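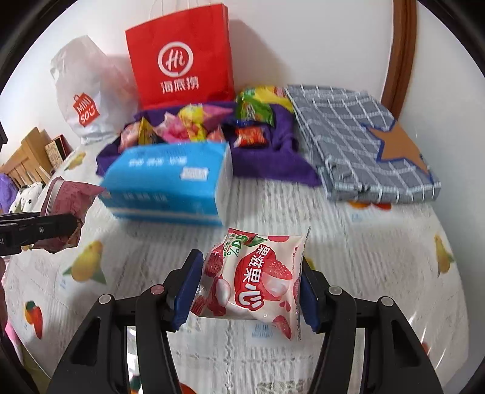 Search the newsroom Enter keyword

Tymoshchuk takes aim at the mixed snack table, and at its own trade's habits

FOR RELEASE FEBRUARY

Tymoshchuk, the household sorting and storage advice firm, today put out a short guide called Small Packets. It covers a narrow subject: what to do with single-serve fruit snacks once they are out of the shopping bag and all over the table. The guide runs to 24 pages. The firm concedes that this may be more than the subject needs.

The starting point was a doubt. Storage companies, Tymoshchuk included, have spent years telling people that small things want small boxes. Solomiia Palamarchuk, who wrote the guide, is no longer convinced.

"I have bought the dividers. I have bought the stacking trays. Then somebody comes home with a lychee snack in a flat square packet and something else in a pyramid, and the tray that fits one is useless for the other," said Palamarchuk. "I would like to see the divider that solves that. I have not been shown one."

Her trials were done at an ordinary table with a fruit-print cloth, using bought snacks in whatever wrapping they came in. The guide asks readers to sort by shape first and flavor second. Flat packets stand on edge in a row. Pointed ones go in a deep bowl, where their corners can do what they like.
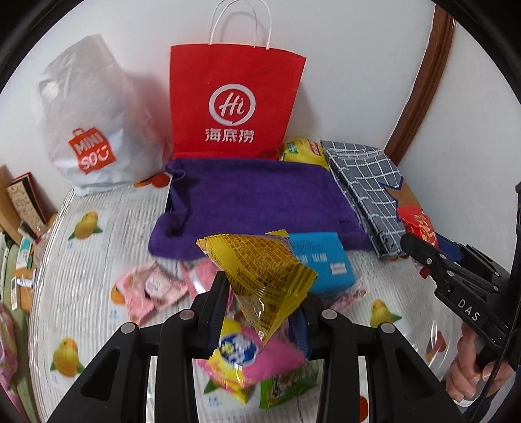

It also has a page on everything else that lands on the table at the same time. Towels and folded cloths should go back to their shelf before any sorting starts. Paper bags with rope handles are worth keeping if they stand up without help. Wrinkled plastic ones are allowed to hold other plastic ones, and Palamarchuk doubts they are good for much more.

Tymoshchuk sent the draft to 38 households and had replies from most of them. Armindo Neves, who runs the firm's advice desk, is careful about what those replies show.

"People said their tables were tidier. People always say that in the first week," said Neves. "Ask me again when the snacks have been restocked twice. Until then I would not put a percentage on it, and I have asked our sales side not to either."

The guide is free from Tymoshchuk's advice desk. It carries no product offers and no coupon. A longer edition on drawers is planned, if anyone asks for one.

184 shares 6 comments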